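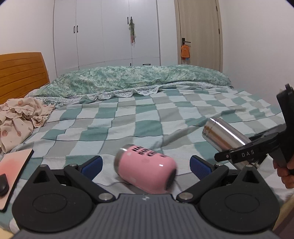 The Long Road to Letting Go of a Cup

Last updated: April
Filed under: Machines & Making / Software

The first thing Fatemeh Taheri wants to show me is a mistake, and she is so pleased with it that she pulls out a chair for me before I have my coat off. On her screen is a wobbly gray line, climbing and dipping like the outline of some low hills. It is the path a gripper took through the air on its way to a tumbler, as worked out by a program called Endano, and in the middle of it is a spike that shoots straight up off the top of the window.

"According to this," she says, "the hand went through the ceiling and came back in a thirtieth of a second."

It did no such thing, of course. A person was holding it, in an ordinary bedroom, and that person's arm is the regular length. But the program lost its place for an instant, and finding out why has taken up most of Taheri's week. She works at Flovby, a small software company on the second floor of a former shoe warehouse, where she and her colleague Issa Karam write the tools that turn hours of people picking things up into something a robot can learn from.

I had come expecting to write about robots, and I should confess that I spent three days there and came away mostly with notes about bedspreads. Checkered ones in particular. A camera riding on a gripper figures out where it is by picking out corners and edges in the room and watching how they slide past, and you would think a blanket covered in squares would be a feast for it. There are corners everywhere! The trouble is that one square looks a great deal like the next, and every so often the program matches a teal corner to its neighbor's teal corner and decides it has traveled a few inches it never traveled. Wrinkles help, oddly enough. A badly made bed is easier to navigate than a tidy one, and so is a frilly edge or a flowered duvet, where no two patches are quite alike.

White walls and white wardrobes are a different sort of problem, with so little on them to hold on to. Karam, who wrote most of the mapping part of Endano and talks about it the way other people talk about an elderly dog, has grown fond of black door handles. "A dark handle on a white door, I could kiss it," he told me. "It stays put and it looks the same from anywhere." Things that hang are less dependable, as they will sway if somebody brushes by, and the program has to be taught to stop trusting them.

Then there is the question of shine. A polished steel cup doesn't really have a look of its own; it borrows the look of whatever is near it, so that a lamp across the room turns into an orange streak on its side, and the streak wanders as you tilt the cup. Early on, Endano took those streaks for landmarks. Karam's cure was a second program, which they named Azimi after the street the office is on, that goes over each picture first and paints out anything held in the jaws. What remains is the room, and the room is what you want to measure against.

With two grippers the work more than doubles. Each has to know where it is, and each also has to know where the other one is, or the robot that learns from them will someday bang its hands together. Taheri's current job is getting the two paths to agree. When one gripper comes into the other's view she can use it as a check, and she has set up the software to complain if the two accounts differ by more than 5 millimeters. It complains a lot. I heard it do so all one afternoon, a soft little tock from the speaker, and by four o'clock I had stopped noticing and she plainly had not.

The set she was cleaning while I visited had 280 recordings in it, out of a library of 4000, and she goes through the troublesome ones by hand. She pulls the slider along with one finger and narrates under her breath. Reaching, reaching, closing, got it. The software marks the moment when the fingers close, and she nudges the mark a hair earlier or later. Closing is fairly easy to find. Letting go is harder, she explained, because people relax their grip long before they mean to release anything, and a robot that copies the first half of that will drop your drink.

I asked whether the finished product, the part that plans a robot's own movements, was anything I could see. Karam took me down the hall to a bench where an arm runs a planner called Denel. He laid a plastic cup on its side on a folded towel and started it up. The arm came down, paused, backed off, came down again from a slightly different angle, and paused once more. Denel was choosing among grasps, he said, and the towel was making it nervous. Soft surfaces give under a fingertip, and the planner isn't sure yet how far it's allowed to push.

On the third try it took the cup by the rim and lifted. Karam didn't cheer. He was already leaning toward the monitor, scrolling back to the first pause, and he called down the hall for Taheri to come look at the numbers.

She came, with her tea, and the two of them stood there talking about towels until well after I had found my own way to the stairs.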